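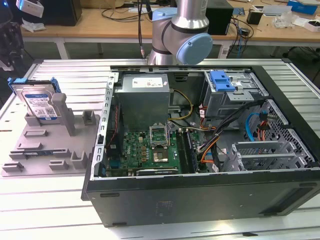 Jeramby holds off Koivisto, 26-20, grabs last home playoff spot

Jeramby's defense gave up yards all night and then got the one stop it had to have. Fourth and goal from the 3, under a minute left, and Koivisto's pass over the middle was batted down at the line. Ballgame.

The win locks up the No. 4 seed and a home game against Brirner next week. Kickoff time not set yet. Lose and it would have been a long bus trip to Deso instead.

Jeramby led 20-7 at the half behind a running game that went left, left and left again. The senior tailback had 80 yards before the break and finished the regular season with 1,452, second best in school history. He sat out most of the fourth quarter with his ankle taped. Coach said afterward he could of gone back in if needed and expects him to practice Monday.

Koivisto made it close. Opened the third quarter with a long drive, mostly short throws to the sideline, to cut it to 20-14. Jeramby answered on a screen pass that went the distance but missed the extra point, so 26-14. Koivisto scored again early in the fourth and went for two. Stuffed.

Then came the fumble. Jeramby put the ball on the ground at its own 35 trying to run out the clock, and the visitors had all their timeouts and a short field. They got down to the 3. Two runs for nothing, an incompletion, and then the bat-down by a sophmore end who only started because of a flu bug on the line.

"We told them at halftime it wasn't over and they didn't believe us," the Jeramby coach said. "They believe us now."

Penalties were a problem for both sides. Jeramby had two touchdowns called back, both for holding, and the coach wasn't happy with either call.

Brirner beat Jeramby by 10 in September, pulling away late. That one was on turf. Jeramby's field is grass and pretty chewed up by this point in November.

Elsewhere: Deso clinched the top seed and rested most of its starters in the second half. Tickets for the home game go on sale at the school office Monday, cash only.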